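Minutes, working session on handheld gripper practice, held Sunday in the Illcombe room. Marlene Baumgart in the chair. Start 10.15, finish just after noon. Apologies from the Prosser site, who sent comments by email and asked that item 3 be held over if it ran long. It didn't.

**1. Minutes of the last session**

Accepted with one change. The line saying that Sitau "agreed" to the new naming rule should read "agreed to try". Marlene to correct the file.

**2. Draft 4 of the recording rules**

The draft now runs to 61 clauses, down from 89. Most of what went was repeated wording between the household tasks and the bench tasks. Prosser's email asked for the old clause on footwear to come back. Agreed, and it goes in the general part so it covers every task.

There was a longer talk about who signs off a station before recording starts. At Falusano the operator does it alone. At Sitau a second person has to look it over and initial the sheet. The meeting preferred the second way for any task near power or water, and the first way for everything else. Draft 5 will say so.

**3. Wiping and cleaning tasks**

These have given the most trouble in review. The clauses were read out one at a time and changed where needed. The seated position is to stay as an allowed option for low appliances, with the operator close enough that the arms aren't at full stretch.
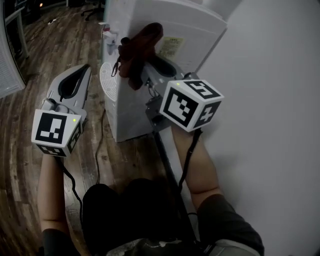 *Handheld Methods Working Group: Falusano, Sitau, Prosser*

Wording agreed for wiping an appliance such as a water dispenser:

- Cloth is held in one gripper only. The other gripper may steady the appliance or stay clear, but it stays in the operator's hand for the whole take.
- Marker cubes are to be kept uncovered. A bunched cloth must not hang back over the cube on its own gripper.
- Loose straps, strings and hanging loops on cloths are to be tucked in or trimmed before the take. If one is left dangling, note it on the sheet.
- No wiping of the hot tap or its lever while the unit is plugged in. The front panel and drip tray are fine.
- Cables run down the forearm where they can. Where a cable has to cross the floor, it goes on the side away from the operator's feet.
- Check the indicator light on both grippers before starting and again at the end.

Sitau asked whether sleeves should be covered. Long dark sleeves are allowed for now. Loose cuffs that can reach the markers are not.

Prosser's email wanted a ban on cloths in dark colours, on the grounds that folds are hard to make out in review. The meeting didn't support a ban. Marlene pointed out that people clean with whatever cloth they have, and the set should reflect that. The colour will be written on the sheet instead.

**4. Review and rejected takes**

Falusano reported 278 takes reviewed last month, with more than 200 passed first time. The usual fault in the rest was a marker hidden for too long, mostly by the operator's own wrist. Second was the task ending before the gripper had been drawn back.

Agreed that a take is not to be thrown out for a dropped cloth. The operator picks it up with the gripper and carries on. If it's picked up by hand, the take stops there and is logged as incomplete.

There was no agreement on the time limit for a hidden marker. Falusano wants it shorter than Sitau does. Both will bring a few borderline takes to the next session so everyone is looking at the same thing.

**5. Storage and charging**

Short item. Grippers go back in their trays with the jaws open. Jaw pads are to be wiped down after any task with cleaning liquid. The Illcombe shelf needs new labels.

**6. Other business**

The sign-off sheet is too crowded to fill in neatly. Sitau will try a version with the station checks on the front and the notes on the back.

A request came in to translate the rules. Left until draft 5 is settled.

**Actions**

- Marlene Baumgart: correct last minutes, circulate draft 5 with the footwear clause and sign-off change.
- Sitau: two-sided sheet, borderline takes.
- Falusano: borderline takes, breakdown of faults by task.
- Prosser: comments on item 3 wording in writing.

Next session in March, same room, 10.15 start.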